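3.2 Open-day demonstration

The arm was shown to visitors at the Ormsby open day on January 21, 2021. Each group watched for 10 minutes and could then put questions to Ching-wen Pan, who ran the controller. The work area was a dark grey mat taped to the tabletop (Figure 2).

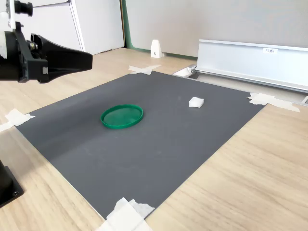
Figure 2. Work area with the mat, a green lid and a small white block.

Visitors were asked to name a task before the arm moved. Most chose placing the block in the lid. We kept the speed at the Vema default for all groups. Questions were written down by Riet Goossens and are grouped by topic in Section 4.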